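# An afternoon at the Forville courthouse open house

I went in July, mostly to see the old courtroom, and ended up staying until they locked the doors!

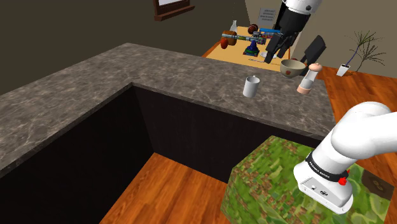 The Strebel County court opens its building to the public for one afternoon every summer, and I'd missed it for years. We started at 1 p.m. in the jury assembly room, which has 83 chairs and a coffee machine that takes only quarters. Deming Hao, a deputy clerk, led our group. He talked for 30 minutes about how a jury summons goes out, and I could have listened to another hour of it (the part on returned mail was great, really).

From there we went up to Courtroom 2. It still has the original bench and a gallery that seats 58, and they let us sit anywhere, so of course I took the witness stand. It's lower than it looks on TV, and you feel the whole room looking at you. A public defender and a prosecutor walked us through a bail hearing using a made-up shoplifting case. They disagreed about nearly everything and were very funny about it.

My favorite stop was the records room in the basement. The docket books go back to when Forville was a rail stop, with entries for stolen mules, unpaid board and one long fight over a fence. The handwriting is gorgeous. Anything from the last 35 years is on the computer, and copies of the older pages can be ordered at the front window.

Parking behind the building was free. Bring a sweater for the basement, and leave your pocketknife at home, as the man ahead of me had to walk his back to the car.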